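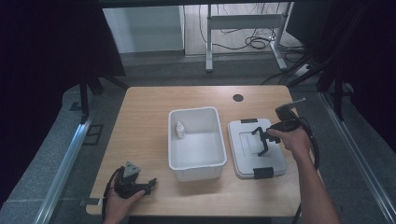

3.2 Delegation and curation rewards

We now turn to the accounts that lend their voting weight to a pool instead of voting on their own. On Endlow, a holder may assign any share of staked tokens to another account and take it back after a waiting period. The tokens stay with the holder. Only the right to vote with them moves. The pool account then votes on posts, collects curation rewards, and pays them out to its lenders once a day, less a fee set by the operator.

Our sample covers 562 delegating accounts across three pools: Karras, Plistuvano and a smaller pool run from the Rudville community page. Account histories were read from the public ledger, and the last block used is from Sunday, March 9, 2025. Accounts that delegated for fewer than 17 days were dropped, as most of them never received a full payout cycle. Accounts held by the pool operators themselves were also dropped where the operator had said publicly which ones they were. There may be others we did not catch.

Figure 3. An open white plastic bin on a wooden table, a small white dropper bottle standing inside it; a person holds a black hand-held gripper in each hand.

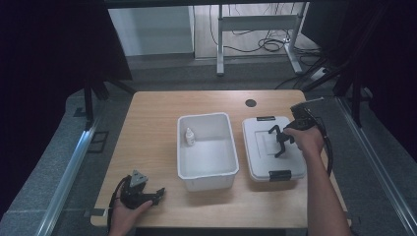
Payouts were matched to delegations by account name and day. This worked without trouble for Karras and Plistuvano, which send one transfer per lender with a standard memo. The Rudville pool changed its memo text in October and for a while paid two cycles in a single transfer. Those transfers were split evenly over the days they covered. Splitting them by the size of the delegation on each day gave nearly the same result, so we kept the simpler rule.

Returns are stated in tokens and not in dollars. The token price moved a good deal over the period, and a dollar figure would mostly reflect when an account happened to join. A lender who restakes each payout is treated as having a larger delegation from the next day only if the extra tokens were in fact delegated. Many were not. In the Karras pool, 23 of the largest lenders left their payouts unstaked for the whole period, and their yearly return is lower than the posted rate for that reason.

The fee is the main difference between pools that a lender can see in advance. Timing of votes matters too, but it is harder to observe. Tzanetos and Corrigan treat early votes as a separate source of income for the operator. We follow them here and return to the point in Section 4, where the voting records of each pool are compared.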